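About Kiltgate

Hi, I'm Sanne Verbruggen, and I started Kiltgate because I was tired of buying robot grippers off a spec sheet and finding out later they couldn't hold a spoon. We're a small shop in Londness, and what we do all day is try out grippers, arms, cameras and controllers for people who are about to spend real money on them. You tell us what you need picked up, we go find out what picks it up!

There are 2 test benches in the building. One is a plain steel table for industrial parts (bolts, trays, blister packs, the usual). The other is a kitchen counter, with a backsplash and a cutting board and a toaster oven, and it gets booked way more than the steel one. A lot of our customers want arms that can work in homes, and homes are full of awkward handles.
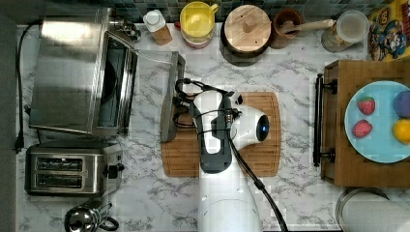
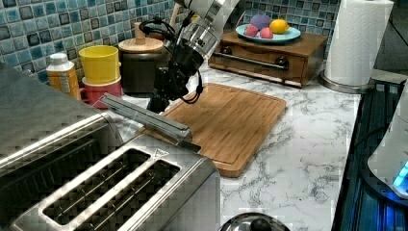 The kitchen bench started with the Nendex comparison, when a customer asked us to run the same set of chores on every gripper they had on their shortlist. We logged 1715 grasps for that one, and I still go back to those notes when somebody asks me about fingertip pads. (Short version: buy spares. Buy more spares than you think.) Cable routing got its own chapter, and it's still the part of our reports people write to me about the most.

Camera placement is my own pet subject. A view from straight overhead is great for planning a reach and pretty poor at telling you how high the fingers are, so we like to pair it with something lower and off to the side. If you come in with one camera, expect me to try and talk you into another.

Our controller work runs on Araújo, the logging setup we wrote ourselves. It's a bit homely to look at, but it puts every controller's runs in the same format, and you get the raw files along with the report. We don't sell hardware and we don't take commissions from anyone who does.

A basic gripper trial covers 29 tasks. Bench visits are by appointment, and we're open the first Saturday of the month if weekdays are hard for you. Ring the bell for unit 368 and give us a minute, the stairs are long.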